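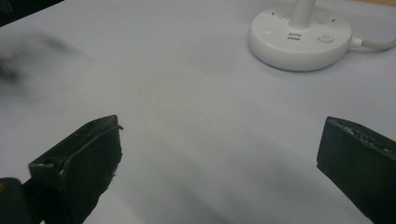
Workroom clearout — Figueroa Street

Saturday, November 27, 2021

Finally got round to the worktables. We'd been putting it off since September and you could not find a pen in there, let alone a plug. Tâm Âu took the shelves, I took the tables and the cables. 18 boxes went down to the Falska storage unit, the rest is staying put for now.

Power: white tabletop, round white power strip with the pole. Keeping this one, the base is small and doesnt eat the whole table. Old flat strips are in the giveaway box.

Still to do — label the chargers, wipe down the tables again, find the lid for the big Stamonia bin. Anyone who left stuff in room 646, come get it before Friday or it goes in the giveaway too. Text Tâm first, door is locked after six.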